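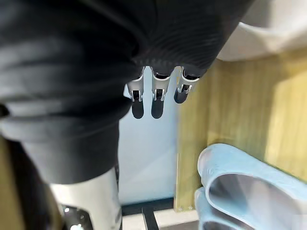 Starneck Open Day

The Starneck Open Day is a yearly public visit to the robot workshop at Starneck, held on a Saturday in August. It is run by Tikum, the small firm that has had the building for most of its working life, and it is known locally for letting people stand a good deal closer to the machines than they would be allowed to anywhere else. Entry is free, though visitors are asked to book a slot.

Background

The workshop stands in the old part of Starneck, in a former grain store with the year 1768 cut above the door. The first open day was meant for families of the staff and a few neighbours, but word got round (as it tends to in a place of that size), and in the most recent year 630 people came through, against 581 the year before.

Demonstrations

The main attraction is Skatar, a robot hand with jointed metal fingers, each ending in a smooth, rounded black pad. A loose black fabric cover is drawn over the hand and gathers in ribbing where the fingers begin, so that the silver links and their little hinge pins are left on show below it. Skatar is put to work on ordinary household things, and a pair of light blue slippers has become something of a favourite with younger visitors, who will happily sit through the same demonstration over and over again.

The second machine, Lục, is older and slower and has its own corner by the stairs. It sorts buttons, and visitors are welcome to bring their own from home, which a surprising number of them do.

Visiting

Doors open at 10 in the morning and each tour lasts 2 hours, with a generous pause in the middle for tea and plenty of time for questions at the end. The upper floor is reached by a steep stair and is closed to pushchairs, but Skatar and Lục are both shown on the ground floor.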